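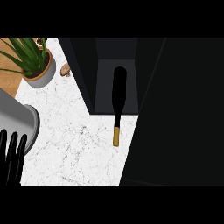

3 min read

Visit report: the kitchen cell at Felen

Felen opened its simulation lab to outside integrators for one afternoon in April. I went for the kitchen cell, a simulated manipulation setup that runs on Hanrahan, their in-house physics package. Hye-jin Kwak maintains it and gave the tour from her desk, with the overhead view on a wall monitor.

The layout stays fixed: white marble counter, dark cabinetry on the right, a potted plant at the upper left. The plant has no task value. Kwak uses it to confirm that the overhead view has loaded in the right orientation before she starts anything else.

Most of the session went to upkeep. The cell is reset at the start of each shift, and the reset has 3 stages. Arm poses are reloaded first, then the loose objects, then the contact settings for the fingertips. The order matters. With the objects loaded first, an arm can start inside one of them, and the solver throws both across the room. That fault used up most of a week last winter before anyone read the load log.

After the reset she runs 60 short grasp checks with no policy attached. The log goes to Horkach, their fault tracker, which held 392 closed entries for this cell on the day I visited. Roughly a third concern finger contact.

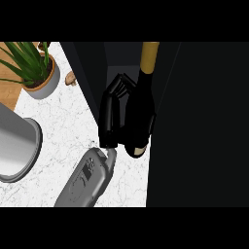

Handles are the slow part. A curved loop needs a finer collision mesh than a box does, and the finer mesh costs step rate. Kwak keeps two versions and swaps them by hand. The coarse one is good enough for reach tests. For closing on a handle she loads the fine one and accepts 40 percent longer runs.

Joint limits are kept in a separate file, locked against edits during a shift. Changes go through Foltow, the team's review queue, and need a second signature.

I asked about the match to physical hardware. Friction is still tuned by hand, and she would not quote a figure. The mesh swap is due to be scripted next. The reset procedure is available to visitors on request, and I have asked for a copy.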